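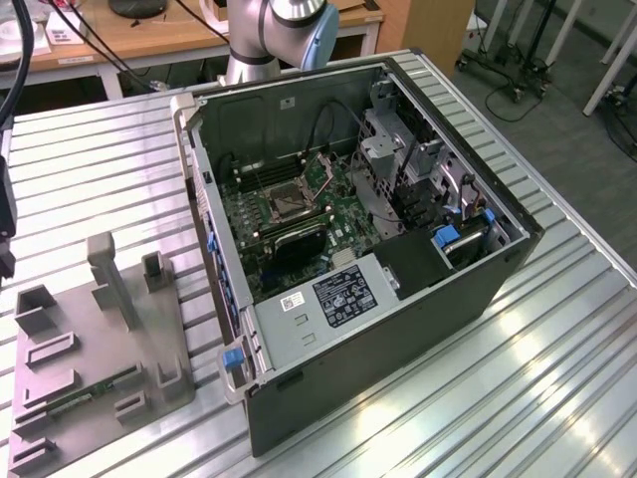 Telogen effluvium is a form of temporary hair shedding in which an unusually large share of the hairs on the scalp enter the resting phase at the same time. It is one of the more common causes of diffuse hair loss in adults and can affect both men and women.

Background

Each hair follicle goes through a growing phase (anagen), a short transition phase (catagen) and a resting phase (telogen). At the end of the resting phase the hair is released and a new one grows in its place. A person with a healthy scalp may lose up to 100 hairs a day this way. In telogen effluvium the daily figure is higher, and hair comes out easily in the shower or on a brush.

Causes

Shedding usually starts two to three months after a trigger. Known triggers include high fever, major surgery, childbirth, rapid weight loss, low iron, thyroid disease and stopping or starting certain medicines. In some cases no trigger is found.

Signs and diagnosis

Hair thins evenly over the scalp, often with no bald patches. The scalp itself normally looks healthy, with no scarring. Diagnosis rests mainly on the patient's history. A doctor may do a gentle pull test, in which a small bundle of hairs is tugged to see how many come away, and may order blood tests for iron and thyroid function. The condition can occur together with pattern hair loss - this makes it harder to recognize, and a scalp biopsy is sometimes used to tell the two apart.

Course and treatment

The acute form generally settles within 6 months once the trigger is gone. Regrowth is slow, and it can take a year or more before the hair looks as full as before. Shedding that goes on longer is called chronic telogen effluvium. Treatment is aimed at the cause, for example correcting an iron shortage. Minoxidil is sometimes tried in the chronic form, though the evidence for it is limited.

See also: Anagen effluvium, Alopecia areata, Pattern hair loss

Comments (3)

Harju
Mine started in December after a bad flu. Does the new hair come in thinner?

Pivlow
@Harju mine looked wispy at first because it was short, then it evened out. Took most of a year.

Wininby - February 4, 2019
Could someone add a section on children? The article only covers adults.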